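3. Cloths, caddies and the problem of the shared cupboard

Every study of shared domestic goods has its favorite object. For the literature on commons it is the cow, for office ethnography it is the mug, and for us, after two winters in Grarnuvberg, it is the cleaning cloth. We did not choose it. It kept appearing in the tenants' complaints until it seemed rude to go on ignoring it.

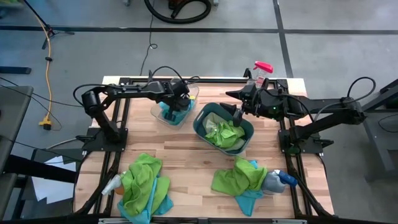
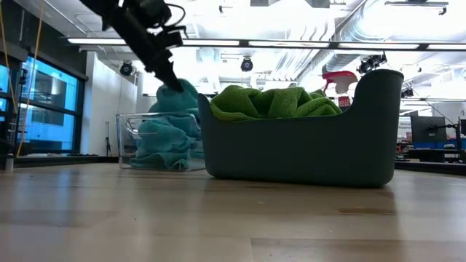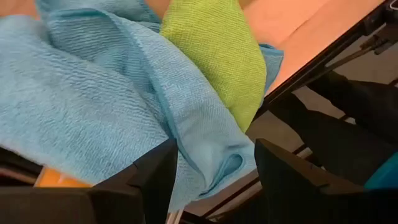 Figure 3. Cleaning cloths. The first two panels include a clear plastic bin with teal cloths; the third is a close view of a light blue towel with a lime green cloth beside it.

3.1 Who owns a rag?

The Troltum building has 97 apartments, one laundry room and a single supply cupboard on the ground floor. Under the house rules, which run to more pages than the lease, cloths in the cupboard belong to the building, may be borrowed by any tenant, and must be returned "clean and folded." The rules do not say what folded means. Much of this section is about that omission.

We read the cupboard log as other scholars read parish registers. Tenants were asked to write down what they took and what they brought back, and they complied with the first half of the request quite well. Over the study period the log recorded 1315 cloths borrowed and 1000 returned. The building had never owned anything close to that many cloths, so the same ones were clearly going around, but the gap of 315 still has to be explained. Management put it down to theft. The tenants we interviewed put it down to management.

Both explanations strike us as too grand. When we asked people to show us where they kept their own cleaning things, building cloths turned up under sinks, in buckets, and in one case lining a cat carrier. In almost every instance the holder was surprised to learn that the cloth was not theirs. A cloth taken for a spill on the stairs goes into the wash with the household laundry, comes out smelling of the household's detergent, and from then on has been adopted. We call this laundering, in the older sense of the word, though the newer one fits too.

3.2 Color as a property claim

Color coding is the usual remedy. The trade advice, repeated in every guide we consulted, is to give each color a job: one for bathrooms, one for kitchens, one for glass. The advice assumes a hygiene problem. In Grarnuvberg color was asked to solve an ownership problem as well, and it did neither job well.

In November of the first year, management replaced the mixed stock with cloths in a single shade of green, on the theory that nobody would mistake a green cloth for their own. Tenants liked the green. Several bought matching ones. By the end of winter there were more green cloths in the building than had ever been supplied, and the log showed a short, glorious period in which returns were larger than loans. Management read this as a triumph of civic feeling. We think people were clearing out their cupboards and could no longer tell which cloths were whose, and so gave back the worn ones.

The quality of returned cloths supports this reading. We sorted them by touch, a method we recommend to no one, into those with some pile left and those without. Cloths returned in the green period were thinner, stiffer and more often frayed at the hem than those on loan. The commons was being stocked, but with the dregs. Readers who have ever looked closely at the mugs in a staff kitchen will know the pattern.

3.3 Folding, and what it is for

Folding was the subject on which our informants were most willing to talk, and to keep talking. Three camps emerged. The quarter-folders held that a cloth should be folded twice, edges in. The rollers stored theirs upright like bread sticks and regarded this as a space-saving measure, although none of them seemed short of space. The largest group put everything in a heap, and defended the heap with some heat. A heap, one of them told us, is where you can see what you have.

We were inclined to side with the folders until we timed ourselves. Taking a cloth from a neat stack is quick, but it usually brings the one beneath it along, which must then be refolded or, far more often, pushed back in with a guilty look at the door. After a few days of normal use the stack was a heap in any case. The heap had simply saved everyone the intermediate stage – and the guilt.

The rule nevertheless mattered. Tenants who folded before returning were also the ones who signed the log, and they checked the folding of others with real attention. A badly folded cloth was taken as evidence about its last user's character, upbringing and, twice, politics. We came to see "clean and folded" as a small entrance exam for neighborliness, set by the people who had already passed it.

3.4 The Zosidora comparison

For contrast we visited the Zosidora building across the river, which has no log, no color scheme and no rule about folding. Cloths there are kept in an open tub by the back stairs and replaced when the tub looks low. The superintendent orders a new pack from Lawal, a local supplier, whenever he remembers. He could not tell us how many had gone missing and did not seem to think it was a question.

Complaints about cloths at Zosidora over the same two winters came to none. It is tempting to conclude that the log in Grarnuvberg created the shortage it was meant to measure, and we were tempted for most of a week. But Zosidora tenants also told us that they seldom used the tub, considered its contents unsanitary, and brought their own cloths down to the stairs when they cleaned them. A common good that no one wants is easy to share. Whether the Troltum arrangement, with its rules and grudges, is in some way the healthier of the two is taken up in Section 4, along with the matter of the missing mop.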